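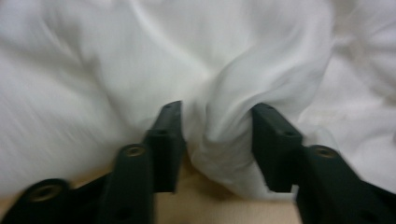

Home | Notebook | Cells | Spares | Search

December, notebook 3, hand-held gripper no. 2 (linen bench)

09:40. Took over from Lorne. His note says the grip on thin white cloth has been going off since the last pad change. Symptoms as he wrote them: cloth creeps out of the pads on the lift, worse on the left, and the fingers do not come back to the same open position each time. No error shown on the Firnik driver board.

Checked the simple things first. Supply good. Cable from handle to board reseated at both ends, no change. Opened and closed the fingers by hand with power off. Slight notch near fully closed, left side only.

10:15. Left finger off. The brass inserts in the base are sound, no play when a screw is run in by hand. The one on the upper segment had a raised lip on one side, probably from the screw being started crooked. Faced it back with a flat stone until the pad block sat down without rocking. Right finger checked in place and left alone.

The notch was fluff. There was a felted plug of white lint behind the left finger root, packed hard enough that the air line would not shift it. Picked out with a scriber. Wiped the slide with a dry cloth and put back one drop of Preltard light oil, wiped off again. Do not use the grease from the big cell on this. It holds lint, and I think that is how we got here.

11:30. Pads. Both cleaned with alcohol and a lint-free wipe. Refitted with the small screws, snug only. Thérèse asks that nobody uses threadlock near the pads, as the last lot crept into the plastic and crazed it. Agreed.

Homing next. The stored open position was 800 counts and the stored closed position 169. With the slide clean, the fingers meet before 169 and the motor sits there pushing, so the old value was hiding the lint. Re-taught closed at 230. Left open at 800. Saved to the board and power cycled, values held.

13:50. Cloth trials on the bench, same lightweight white sheet, dropped in a heap and not smoothed. Pinch from either side of a fold, gather, lift, hold, let go.

First set: good hold on thick bunches, slipped on single folds. Raised the closing current one step. Second set: single folds held. Thick bunches still fine, and the pads stay square enough for my liking. Did not go up another step, motor was getting warm.

One thing for Yeison when he writes the log script: finger position at grip is a fair guide to how much cloth is between the pads, so please record it with each close. At present we only keep the command.

15:20. Ran the open/close cycle test with nothing in the pads, 500 cycles. Return position steady throughout. No notch afterwards. Left screw on the upper segment had not moved against the paint mark.

Open items:
- Spare left finger to be printed. Drawing is in the Laskowska folder, revision B. Revision A has the insert hole too shallow.
- Lint check to go on the weekly sheet. Rainer to add.
- Kemora pads still on order. Do not mix one new pad with one old.
- Find out whether the raised lip was there before the pad change. Lorne does not remember and I have no earlier note.

Unit back on its hook, tagged usable. A. Miranda

Contact: workshop bench 2, Ainhoa Miranda | © Workshop notebook, internal pages | Back to top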